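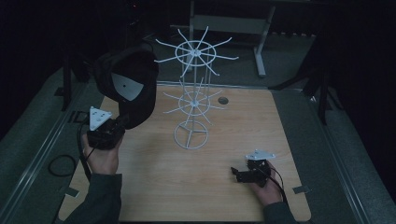
Two hand-held grippers at the rotating wire rack, hanging task.

Home | Projects | Reports | Partners | Contact

Skoleo project, progress report to Gautier
September 24, 2026
Posted by the Ponum project office

Work in this period was on the hanging task, where small items go onto and come off the thin arms of a wire rack. We now have 1003 demonstrations recorded with the hand-held grippers. Of these, 19 were dropped after review, mostly for tracking loss when one hand passed behind the arms.

The policy trained on both wrist views and the head view places items on the lower tier reliably. The upper tier is weaker. Its arms are longer and the rack turns when touched, so the second hand has to steady it. Adding a steadying phase to the demonstrations reduced missed placements in nearly eight test sets, and we will repeat those with a new rack position.

Training time is within plan. Spending on compute is slightly under budget, and we ask to carry the difference forward to December.

Next steps are a run on the robot arms with the same gripper fingers, and a comparison with the Promeck baseline.

Related items
Promeck baseline: setup notes
Skoleo data format, version 2
Gripper calibration procedure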